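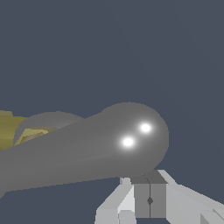
Specular highlight

A specular highlight is the bright spot of light that shows up on a shiny object when it is lit. It is one of the smallest marks an artist can make, and one of the most powerful: a single dab of white can turn a flat circle into a ball, a cherry or a living eye. The word "specular" comes from the Latin speculum, meaning mirror.

How it forms

Light that hits a rough surface scatters in all directions. On a smooth surface, much of it bounces off at the same angle at which it arrived, and a viewer standing in just the right place catches it as a glint. Move your head and the glint moves too! On a curved object it slides along as you walk past, and the brain reads that sliding motion as a clue to shape.

Each lamp can make its own highlight. The size depends on the light source and on the finish: polished steel gives a small, hard point, while wax or skin gives a wide, soft glow. Most plastics reflect the color of the lamp, but gold and copper tint their highlights, which is a lovely thing to look for in a kitchen full of old pans.

In painting

Dutch still life painters of the seventeenth century were masters of the highlight, and often put a whole window, crossbars and all, on the side of a wine glass. Portrait painters use a tiny one, called a catchlight, to bring the eyes to life. Painting teacher Esperanza Schumacher has her beginners save it for last, using the thickest paint on the palette.

In computer graphics

Bui Tuong Phong described a simple and wonderfully quick way to compute highlights in the 1970s. His formula raises a cosine to a power, sometimes called the shininess; a value of 12 spreads the spot wide, and 184 shrinks it to a pinprick. Jim Blinn published a popular variation in 1977. Newer methods treat a surface as a field of microscopic mirrors, each tilted its own way.

See also

Catchlight
Diffuse reflection
Gloss
Phong shading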